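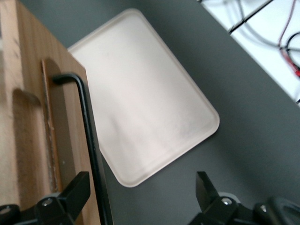 Ketsara Sitthichai wants to know how the barge in Dromavent gets from the salt wharves to Kinadell in eight days when the same trip on foot takes the army most of a month. Fair question. Long answer, so a thread.

First, the map at the front of the book is not to scale. It was drawn before the second draft, and the southern half was squeezed to fit a paperback page. Please do not measure it with a ruler. Several people have, and have sent me the results.

The working map is a plain grid. One square is 50 miles. I keep it beside the chapter plan and every journey in the book is plotted on it, including the ones that happen off the page.

The river is the Ansel. It runs north to south, so the barge is going with the current the whole way. The army is going along the ridge road, which follows the watershed and is a good deal longer than the river even though it looks straighter on the printed map.

Barges first. A loaded barge on the Ansel drifts at a bit above walking pace. The difference is that it does not stop. Crews sleep in turns and tie up only at the locks, or in fog. People underestimate what moving through the night does to a journey time.

Armies next. A column of 3,000 on a single road does not move at the speed of one walker. The front sets off at dawn and the rear sets off when the front is well down the road. The rear then has to reach camp before dark. Your day's march is whatever is left over after that.

Then add wagons. Oxen are slow and need hours to graze if you are not carrying fodder. Horses are quicker but eat grain, and the grain has to be on a wagon, which is pulled by something that also eats. I worked this out properly for chapter 12 and then cut nearly all of it.

What survived the cut is one line where the quartermaster refuses to leave the mill. Readers have told me he is being a coward. He is waiting for flour. I should probably have left one more sentence in.

Dragons. I know. They are excluded from all of this on purpose. A dragon in this setting can cover the whole grid in a day, which would break every plot that depends on a message arriving late. The fix was to make them useless below a certain temperature, and to set the book in winter.

That rule is stated once, in the prologue, and it is never broken. If you think you have found a place where it is broken, check whether the dragon is flying or being carried. In the Quartey chapters she is being carried.

On Quartey itself: it is a hill fort, three squares east of the river, and it is the only fixed point on the grid that I moved after the first draft. It used to be on the bank. Once it was on the bank there was no reason for anybody to walk there, and the walk is where the brothers fall out.

Moving it changed four chapters. The beacon could no longer be seen from the water, so the bargemaster had to hear the news at a lock instead. That scene is now better than the beacon scene was, but it was a repair and it started as a repair.

Elikem Korletey did the continuity read for Clavton and caught the one real error. In the proof, the moon was full when the barge left and full again when it arrived. You can't have that in a trip of just over a week. The arrival is now by lantern.

There is still a mistake in the first printing. On page 399 the envoy says he left the coast "a fortnight ago". He can't have. The pass was shut. It should read "before the snow", and it does in the later printings and the ebook.

To the person who asked why I don't just avoid giving times at all: I tried it. Early drafts say "after some days" everywhere. The trouble is that there are three groups travelling at once and they have to meet, and vague times let me cheat without noticing I was cheating.

Method, for anyone writing something similar. I keep a sheet with one row per day and one column per group. Each cell has a grid square and the weather. If two groups are in the same square, either they meet or there is a written reason that they don't.

Weather goes in before plot. I roll it with dice from a table, one table per month, and I only overrule it when a scene fails completely. January in the north is mostly sleet. The storm at the second lock was rolled. I had planned a calm night there.

Rivers in the sequel run the other way, out of the northern lakes, so anyone heading for Kinadell from that side has to be towed upstream or walk. Journey times roughly double. I am mentioning it now to save some post.

The grid map will go up on the site once I have redrawn the lock symbols. At present they are the same mark as the shrines, which has already confused me twice.

Ketsara, the short version is: current, night travel, no oxen.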